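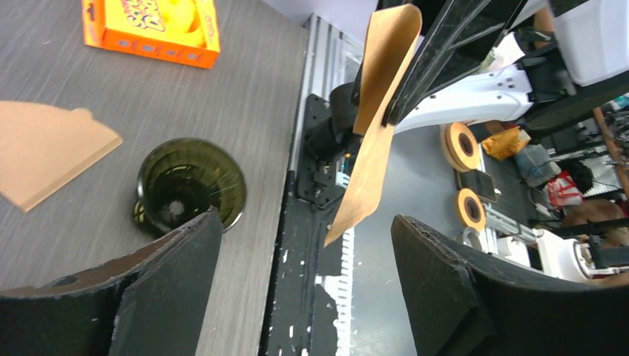 Posted in September by Vitória Carvalho

So I finally rewrote our bench rules, and I want to talk about it, because I've been grumbling about the old ones for ages and a couple of you have asked what we follow at Cosero.

The old document was 4 pages long and most of it had been copied from a place that stacks pallets. It had a whole section on forklifts! We do coffee filters and drippers. What we needed was something a new person could read standing up, before the arms get switched on, and then remember an hour later.

Rule one is the boring one: hands stay out of the workspace while anything is powered and moving. That goes for "just nudging" a filter too. If something needs nudging, you say "hold," you wait for the operator to say "holding," and only then do you reach. Yabsira Negussie came up with the call-and-answer bit and I thought it would feel silly (it did, for a day or so). Now I catch myself doing it in my own kitchen.

Rule two is glass. Anything glass gets set out before the arms are live, and nobody moves it afterward without a full stop. I also want a slow approach over glass every single time, even if you've run the same motion all morning and you're bored out of your mind. 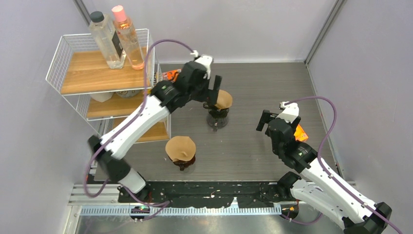 Both arms at the table, with a paper filter in each carafe.

Rule three is cables, and this is where Simão Aguiar and I disagreed. He wanted every cable strapped tight to the arm. I wanted slack, enough for the wrist to turn all the way without tugging. We ended up with slack in a wide loop, checked by hand through the full range before the first run of the day. If a loop can reach the tabletop or snag on the other arm, it gets redone.

p. 4

Then there's paper, which I could go on about forever. A cone filter is such a flimsy thing, and people want to squeeze it harder when it slips. Please don't. Our rule says lower the grip force first and look at the fingertips second — worn fingers get written in the log, with your initials, even if they still work fine. 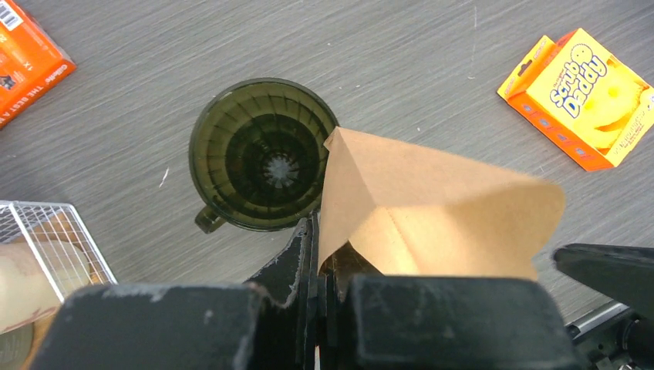 I also added a line about clutter, and I'll admit I'm the worst offender. Extra stuff on the table is allowed if it's part of the task and it's written on the task sheet. Sponge boxes, baskets, whatever, fine, but write them down so the next shift can set up the same way.

The whole thing now fits on one side of a sheet, 3316 characters with the headings. Rosário Henriques has taped a copy by the door and is already asking for a rule about who refills the label printer. I'll get to it next week.

Filed under: Robots, Shop Rules, Coffee

© Vitória Carvalho | Contact | Back to top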